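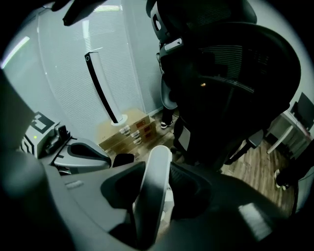

5 min read

Tidilex Will Now Come and Deal With the Chair in Front of the Window

CLIMOW, October: Tidilex, the office-tidying company best known for asking people what is in that box, today announced the Grililley Visit, a 90-minute service for small offices where the furniture has settled somewhere it was never meant to stay.

The service covers three things: chairs, boxes, and the strip of floor along the windows. Every office in Climow that Tidilex has worked in has had trouble with at least one of these, and most had all of them in the same corner. A black mesh chair gets rolled up to the blinds during a meeting. Boxes get stacked beside it. People then walk around the arrangement until it begins to look planned.

"I have met very few office managers who chose to keep a chair there," said Sutrisno Ismail, founder of Tidilex. "I've met plenty who would defend it once I put my hand on the headrest."

Under the Grililley Visit, a crew of two arrives at a time picked by the customer, opens the blinds, and asks each chair in the room to account for itself. A chair with a regular occupant goes back to that person's desk. A chair without one is tried out, adjusted, and either given a home or put on the leaving list. The crew will sit in it. Customers are welcome to watch, although past customers have found this less interesting than they hoped.

Chairs with armrests get some extra attention. In Tidilex's experience the armrest is the main reason a chair won't go under a desk, and a chair that won't go under a desk spends its life in the aisle. The crew carries a small set of hex keys and will lower any armrest that can be lowered. Where it can't be, they will say so in writing.

The pilot

Tidilex tested the service at Yusof, a shared office building in Climow whose tenants include two accountants, a map publisher, and a company that makes labels and had labeled nothing. The pilot took in 20 rooms. The crew handled 126 chairs, a figure that surprised the building's management, who had budgeted for fewer and would like to know where the others came from.

Most of the chairs stayed. Tidilex does not sell chairs, rent chairs, or earn anything when one leaves, and Ismail regards a mesh office chair in good order as among the few things in an office that deserve their floor space. The back lets air through, the headrest holds up a head or a jacket, and the wheels mean it can be moved by anyone with one free hand. That last quality is also how it ended up by the window.

The boxes were slower. Stacked boxes in an office fall into a small number of types: things that arrived and were not opened, things that were opened and put back, and boxes kept because they are good boxes. The third type caused the most discussion at Yusof. One tenant on the top floor held on to a stack through two rounds of talks and was allowed to keep it, on the condition that it move away from the blinds and that the cord be reachable again.

"We're not strict," Ismail said. "We do want you to be able to reach the cord."

What the 90 minutes includes

The visit starts with the blinds. Horizontal slats collect dust on their top sides, where it can't be seen from a chair, and the crew wipes them down with a barely damp cloth, working from the top so that the dust falls on slats still waiting their turn. Bent slats are straightened by hand. Missing ones are noted.

Next comes the floor. Everything within an arm's length of the window is rolled or carried to the middle of the room, and the strip is swept. Tidilex asks that staff stay out of the strip while this goes on. It has also learned that they will not, and the crew is used to sweeping politely around sneakers.

After that the boxes are opened, one at a time, with a person from the office present to say yes or no. "Maybe" is accepted up to two times per visit. The yes boxes go on a shelf or under a table with a marker-pen note on the short side, facing out. The no boxes are flattened and taken away.

The chairs go back last. The crew wipes each mesh back with a soft brush, clears hair and thread from the wheels, and pushes every chair as far under its desk as it will go. The office is then handed over, usually to someone who asks where their chair went. It is at their desk.
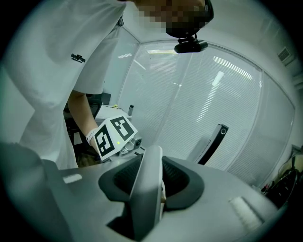

White T-shirt, white wristband, sleeves short enough for the work.

On dress and preparation

No uniform is required of customers who want to join in, and a good number do. Tidilex recommends a short-sleeved T-shirt, trousers that can meet a floor, and shoes with a closed toe. White is a brave choice around the tops of blinds. Loose cuffs catch on armrest levers, and the company has one sweater on record that had to be negotiated out of a chair.

Offices are asked to do nothing in advance. Ismail is firm on the point. In the first week of the pilot several tenants tidied before the tidiers came, mainly by moving everything from the window to the hallway, and the crew spent the early part of those visits moving it back in order to see what it was. Coffee is appreciated and may be placed on any surface that can be found.

Availability

The Grililley Visit can be booked now for offices in Climow and begins this October, with morning and afternoon slots. A room with more than 20 chairs needs a second visit, or a conversation. Larger buildings can reserve by the floor, as Yusof did.

A return visit is offered after a few months at a lower rate. Its only purpose is to check whether the chair is in front of the window again. Tidilex declined to share results from Yusof on this question, though it confirmed that a return visit has been scheduled.

About Tidilex

Tidilex tidies offices in Climow. It began with supply closets, moved on to meeting rooms, and has so far refused all requests to look at the shared refrigerator.

Press contact: Sutrisno Ismail, Tidilex, Climow. Calls are answered in the afternoon, when the phone has usually been located.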